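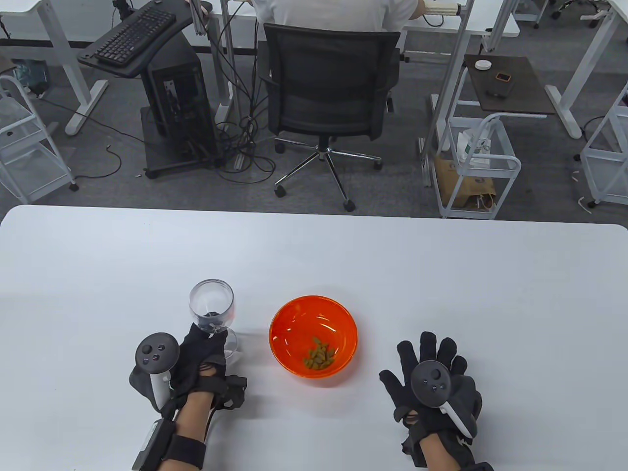 Last updated: Thu 18 March

Pack your sweaters, because the night ferry to Lundby is back! I've been grumbling about losing that boat ever since they dropped it, and this week Pronari finally put the summer timetable up. I read it standing in my kitchen with my coat still on.

So, the short version. Sailings run 2 nights a week until September, leaving at 19:00 and getting in just after breakfast. A reclining seat is $90 each way, and cabins cost more (I'm not telling you how much more, I'm still recovering). There are only 17 cabins on the boat, so if you want a door that closes, don't dawdle like I did last time. I ended up sleeping under my own raincoat next to the vending machine, and I'd do it again — the sunrise over the islands was that good.

I called the booking office and got Uzma Abbasi, who was very patient with me. She says bikes go free but you do have to add them when you book, and dogs are fine on the lower deck. Breakfast is still the same sad roll and the same wonderful coffee.

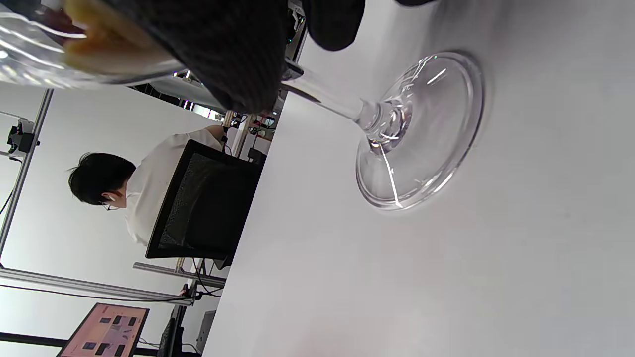

Filed under: Travel News, Food & Drink

The other bit of news is at the far end. Rajput, the little place up the steps from the harbor, is opening early on ferry mornings, so you can walk off the boat and straight into a plate of hot flatbread and eggs. Weronika Chmielewska and I ate there three days running on our last trip and she still brings up the pickles. They've also taken over the terrace from Jollico next door, which means more tables and a view of the water.

I'm booked on the second sailing, in a seat, with a better pillow this time. If you're on it too, come say hi!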